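## Staining lymphocytes from whole blood without a lysis step

Please read all the steps before you start. The protocol was first written by Yoga Gunawan for our group, and I changed only the washing part.

**Before the first tube**

1. Collect the blood in EDTA and keep it at room temperature. Use it the same day.
2. Dilute the antibody in staining buffer with 3% serum from the host species. I use the Raltham buffer, but a homemade one is also fine.
3. Prepare one unstained tube, one isotype control and one single-color tube for each dye. People often skip the single-color tubes – then the compensation becomes guesswork.

**Staining**

4. Layer the diluted blood slowly on the density medium. Hold the tube at an angle.
5. Spin with the brake off. Take the cloudy layer with a soft pipette and move it to a clean tube.
6. Wash twice at 300 g. After the second wash, pour off the liquid in one movement and do not shake the tube. 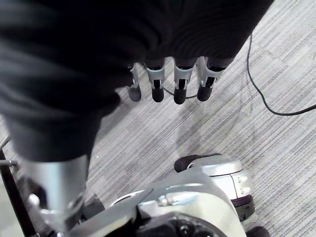
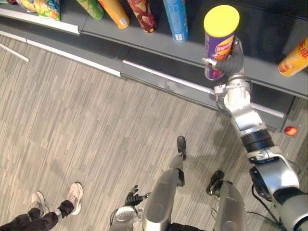
7. Resuspend the pellet in the liquid that remains, add the antibody and keep the tube in the dark, on ice, for half an hour.
8. Wash once more and read the samples within the hour.

**Gating**

Draw the lymphocyte gate on the unstained tube first and copy it to the others. In my last run the gate held 1043 events in the isotype tube and 924 in the stained one. Both numbers are too low for a rare population, so I had to repeat the run with more blood.

If the isotype tube looks bright, check the serum first. Teófilo Llanos had this problem in July, and a fresh bottle solved it. Old antibody can also give a wide negative peak – write the opening date on the vial.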